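Notebook, July, morning session

Heat trials on table protectors, continued. Test bench is the oak-veneer top from Enorstead, refinished last month in the same satin lacquer as the dining range. Ambient steady. Probes one and two taped to the lacquer under the pad, probe three on the pad's upper face.

Samples: Rargate felt-backed, Hovo cork core, Luo folded board with vinyl face. All cut to the same outline. The Luo hinge had to be trimmed twice to lie flat, and the cut edge is now slightly proud on one side. Noted on the sample label.

Method as before. Cast dish brought to temperature, set down on the pad centre, left for 30 minutes, lifted, pad left in place until the probes levelled out. Dish plus filling was over 700 g short of the weight used in spring, so the contact pressure figures are not comparable. Temperatures should be.

Under the Hovo the lacquer peaked at 41 degrees and came down slowly. Rargate peaked at 46. Luo reached 52 at the hinge line, 44 elsewhere. No bloom or softening on any of the three areas after wiping down. The felt left fibres behind, which came off with a dry cloth.
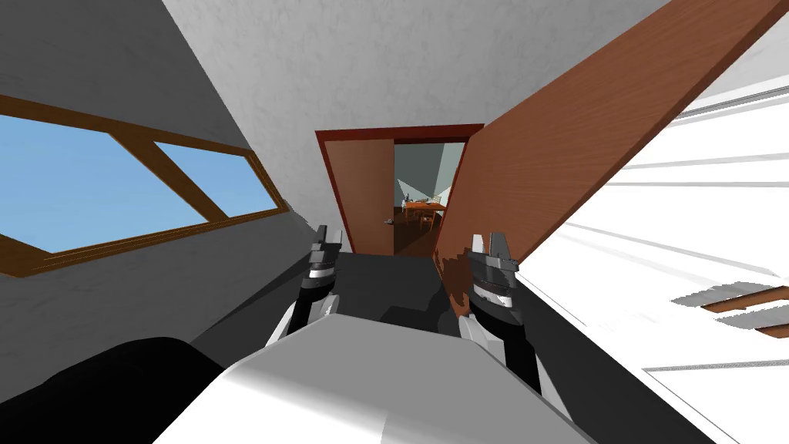
Does a hinge in the pad matter if the dish is kept away from it? Very little, on these readings: 70 mm clear of the fold, the Luo performs the same as an unbroken sheet.

Spill test on the same three, cold water only. Rargate wicked at the edge within the first few minutes and the felt was damp well in from the cut. Hovo took up a little at one corner where the binding tape had lifted. Luo stayed dry apart from the proud edge mentioned earlier, so that result goes down as doubtful until a clean sample is cut.

Logger file ends at row 1,158. The last few rows are after the probes were pulled and should be ignored.

To do: recut Luo, reglue Hovo binding, order felt in the heavier grade — Enorstead want it tried before they settle the sideboard sizes. Weigh the dish first next time.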